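Ticket 3000: Plundum condenser dryer stops early, clothes still damp
Status: closed
Product: Plundum Grillier, heat pump model
Reported by: tenant, Kilach Court, second floor

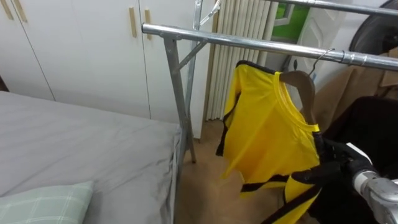
Reported fault

Cottons programme ends well before the time shown at the start. Display reads "End". Towels and bedding come out damp. No error code. Drying indoors on a rack in the bedroom for now. Fault began in April, after the machine was moved from the kitchen to the hall cupboard.

Checks done by tenant before ticket was opened

Lint filter cleaned. Water tank emptied. Machine switched off at the wall for 10 minutes and restarted. No change.

First reply from support

Please confirm the following:
Dryness level selected (Iron, Cupboard or Extra).
Size and type of load.
Whether the cupboard door is open or shut during the cycle.
Hours run, from the service menu (hold Start and Delay together for five seconds).

Tenant reply

Level is Cupboard. Load is half a drum, mixed towels and one duvet cover. Door shut because of the noise. Hours run: 156. Same result with the door open, tried twice.

Second reply from support

Hours are low, so wear is unlikely. An early finish without a code usually points to the moisture sensor. The sensor is the pair of metal strips inside the drum, below the door opening. Film from softener or dryer sheets makes it read dry too soon.

1. Switch off at the wall.
2. Wipe both strips with white vinegar on a soft cloth. Do not use wire wool.
3. Dry the strips fully.
4. Run Cottons, Extra, with three wet towels and nothing else.
5. Note the time shown at the start and the time at which it stops.

Tenant reply

Strips had a grey film. Wiped twice. Test run went to full time and the towels were dry. Duvet cover run on its own afterwards, also dry.

Notes from engineer, Mabaso Repairs

Visit not needed. Machine was also out of level after the move, front left foot short. Tenant has corrected this with a spirit level. Advised to leave the cupboard door open during use and to wipe the strips monthly.

Resolution code: sensor film, user cleaned. No parts used.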